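Nirstead Manipulation Data: Frequently Asked Questions
Last revised 7/14/19

Contents
General
Collecting episodes
What the wrist camera records
Labels and review
Access and contact

General

What is the Nirstead set?
Nirstead is a collection of tabletop manipulation examples recorded with a two-finger gripper under human control. Each example pairs a wrist camera stream with the arm's joint positions, the gripper opening and a short written instruction. The set is meant for training policies that map images and an instruction to arm motion. It is maintained by the Drasier group at the Titville site.

How large is it?
The current release holds 2,378 episodes. Of these, 2,000 are in the training split and the rest are held out. The held-out episodes were chosen by object, so an object in the held-out split does not appear as the target of any training episode. It may still appear in the background of one.

What counts as an episode?
One instruction, one start pose, one continuous recording. The recording begins when the operator presses the start pedal and stops when the pedal is pressed again. Episodes are never joined together. If an operator stops halfway and resumes, the two parts are stored separately and the first is marked as incomplete.

Is any of the data simulated?
No. A simulated companion set was started in May and dropped. Contact with soft objects was the main difficulty.

Collecting episodes

How is the arm controlled?
The operator moves a hand-held leader arm and the follower arm copies it. Gripper opening is set by a trigger on the leader. We tried a game controller first. The resulting motion was stepwise, with long pauses between axes, and policies trained on it learned the pauses.

Who operates it?
Trained staff only. A new operator records 66 practice episodes, all of which are discarded, before anything is kept. Tobias Dunleavy runs the training and signs off on each operator.

Why are there other objects on the table?
They are there on purpose. A policy trained on a bare table tends to move toward whatever is not table. With several objects in view it has to use the instruction. Objects that are not named in the instruction are called bystanders in the metadata. They should not be touched, and an episode in which one is moved gets the flag bystander_contact.

How are objects chosen?
We look for variety in shape, stiffness and surface. Rigid objects with flat sides are easy to grasp and were overrepresented in the first release. Later sessions added more rounded and deformable items. The object list is a plain text file in the root folder, and the names in it match the names used in the instructions.

Are objects placed at random?
Partly. The Purba script, our session planner, prints a target position and a rotation for each object before the episode. The operator places the objects by hand, so the true position differs a little from the printed one. Use the images, and treat the printed layout as a hint.

May an operator retry a missed grasp?
Yes, twice. Recoveries are useful training material and we keep them. After the second retry the operator ends the episode and it is filed as a failure.

What the wrist camera records

What does a typical view look like?
The camera moves with the gripper, so both fingers stay in the picture while the table and the objects shift behind them. The finger tips give the policy a fixed reference for judging how far away a target is. Two views from the same setup follow.

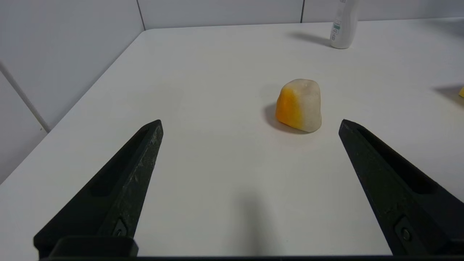
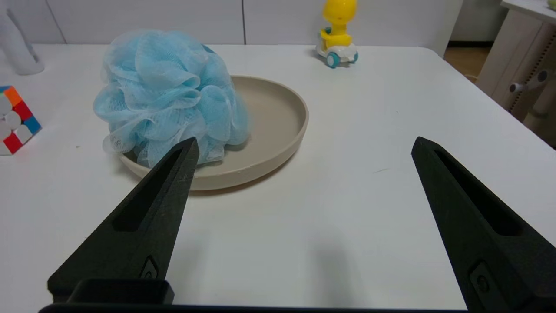

Wrist camera views with the gripper fingers open. First: a two-tone stone, orange-yellow and white. Second: a light blue mesh bath pouf on a beige plate.

Why include both a stone and a pouf?
They call for different grasps. The stone tapers toward a rounded top, so a grasp placed too high can slide off. The pouf has no firm outline. Its loops spread over the rim of the plate, and the point where a finger first meets the netting is hard to read from an image. Operators are told to close slowly on mesh and to lift only after the trigger has been held steady.

Do shadows cause trouble?
They can. The fingers and the objects both cast soft shadows on the white tabletop, and early policies sometimes slowed down over a shadow as if it were a surface edge. We do not remove shadows from the images. Color jitter during training reduced the effect but did not end it.

Can the fingers be masked out?
A mask file is supplied, and we advise against using it. In our tests, masking hurt final alignment most on small targets. The mask is also valid for the fully open position only. At any other opening you would need to compute it from the gripper reading.

Objects at the border of the image are cropped. Is this an error?
No. The field of view is narrow close to the table, and bystanders are often only partly visible. Do not filter these frames. A deployed policy will see the same thing.

Is there a second camera?
Not in this release. Some sessions were recorded with a fixed overhead camera as well, but its clock drifted against the arm log and we have not been able to correct it well enough to publish.

Labels and review

How are instructions written?
One short sentence in everyday words, typed before the episode begins. The target is named, and the destination is named when there is one. Color is given only when it is needed to tell two objects apart. We do not use left and right, as these change meaning with the pose of the wrist.

Who checks the recordings?
Every episode is reviewed once by a person other than the operator. Mi-kyung Na leads review. The reviewer compares the instruction with the recording, sets the outcome field, and notes dropped frames. Disagreements between operator and reviewer are kept in the metadata – look for the field outcome_disputed.

What values can the outcome field take?
success, failure, incomplete and unclear. The last is used when the fingers hide the object at the moment that matters. We suggest leaving unclear episodes out of any evaluation.

Should I train on failures?
That depends on the method. For plain imitation, leave them out. For methods that learn a value or a success detector they are needed, and they were kept for that use.

I found a wrong label. What should I do?
Send the episode number and a one-line description. Please do not send a corrected copy of the file. Corrections are made at the source and go out with the next release.

Access and contact

What format are the files in?
One folder per episode, with compressed video, a table of arm readings and a small metadata file. Timestamps are in seconds from the start pedal. Frames and arm readings are recorded at different rates and must be matched by timestamp – matching by row number will give you misaligned data.

Can I add my own episodes?
Outside episodes are accepted if they use the same gripper fingers and the same camera mount. Ask for the mount drawing before you record anything. A small change in camera angle shifts the fingers in the image, and we have had to turn away otherwise good recordings for this.

Can the data be used commercially?
Research use is covered by the standard terms. For anything else, write to the Drasier group at Titville with a short description of the intended use.

When is the next release?
No date has been set. It will go out when review of the deformable object sessions is complete.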